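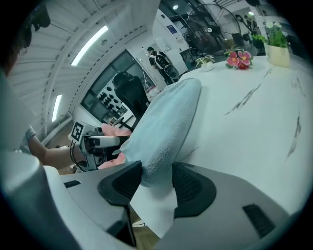 4 min read

I have been meaning to write about bread for a long time, and every time I sat down to do it I ended up in the kitchen instead. So this morning I made the coffee first, put the dough in the refrigerator where I couldn't fuss with it, and here I am at the table with floury sleeves anyway.

My grandmother baked twice a week and never owned a scale. She had a chipped teacup for flour and a smaller one for water, and when I asked her how much salt, she'd hold out her palm and show me. I tried to learn it that way for years and mostly made doorstops. When I finally bought a scale (a Merkent, the flat kind that slides in next to the cutting boards) I felt a little disloyal, but my loaves got better inside of a month, and I think she would have forgiven me once she had a slice with butter on it.

The loaf I make most often is 400 grams of bread flour with a handful of rye thrown in if I have it. I keep the starter in an old Flotard jar with the rubber ring taken off. It lives on the shelf over the stove through the winter and moves down to the pantry floor in August, when the kitchen gets so warm that it would eat through its breakfast by ten o'clock and sulk the rest of the day. I used to write down every feeding. I have a notebook with more than 128 of them in it, all in pencil, with remarks like "smelled of apples" and "grumpy," and I don't believe I ever went back and learned a thing from it. Still, I like having it. There is a page where I spilled molasses and you can see my thumbprint.

What I did learn, and it took me far too long, was to leave the dough alone. I was a poker. I'd lift the cloth every ten minutes and press it and worry, and then shape it too early because I couldn't stand it anymore and wanted lunch. Now I mix before supper, fold it a few times while the dishes soak, and go to bed. The refrigerator does the rest. In the morning it has that cool, pillowy feel -- I could hold it for an hour -- and the scoring goes so much easier on a cold dough.

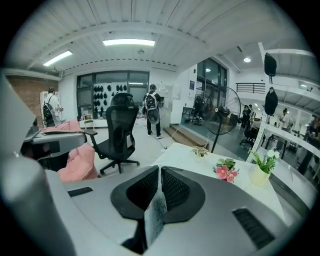 Can you bake a good loaf without a Dutch oven?
A heavy sheet pan and a metal roasting pan turned upside down over the dough will do very nicely, and you take the top pan off for the last part of the bake so the crust can brown.

I baked that way for years before I got the Schmieder pot, and I still go back to it when I'm making two loaves at once. The pot is lovely, but it weighs as much as a toddler and I've burned the same spot on my wrist with the lid more times than I care to admit. My bake is 34 minutes covered and then however long it takes to get the color I want, which changes with my mood. I like it dark. My neighbors like it pale, so the pale ones go next door.

The flour question I'll save for another post, though I will say I've been happy with the stone-ground from Reso, the little mill out past the feed store. They only open in the mornings and you have to knock. It drinks up more water than the supermarket kind, so go slowly the first time and keep a wet hand handy.

I turn 74 this year and I plan to get the rye right before then, the full dark rye with the caraway that stuck to the roof of your mouth. My last one sank in the middle. We ate it toasted, with too much jam, and I've got another sponge started for tonight.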